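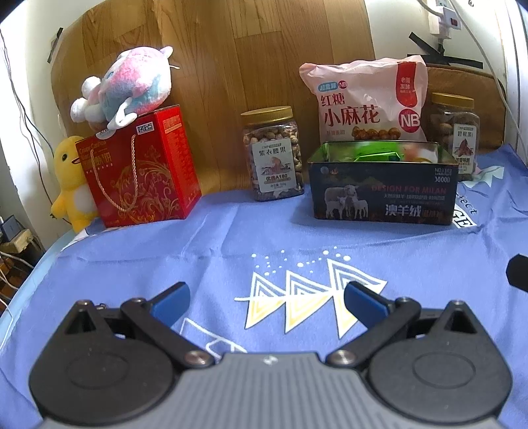
Prize stall

A prize stall is a fairground stand where players win small goods, most often snacks and plush toys, by tossing rings, rolling balls or drawing a numbered ticket. It is one of the oldest and best-loved parts of the traveling fair, and it still draws a crowd!

History

The river town of Brirnitz has held a December fair for more than 300 years. Its early stalls gave out gingerbread, nuts and ribbon. Stuffed toys came much later, and they changed everything: they were light, bright and easy to spot from across a field. At its peak the fair had 80 stalls, some of them open until 11 at night.

Games

The best-known local game is the flutard, in which a flat wooden disk is slid down a long waxed board toward a row of pegs. It looks simple, but a good slide takes wonderful control (regulars practice all winter). Ring toss and ticket drums are also common.

Prizes

Small prizes usually sit at the front and large ones hang from the roof. A busy stall can hand out roughly 500 prizes in a weekend. In Hotero, a few stalls still let players trade several small wins for one big toy.

See also

Ring toss
Traveling fair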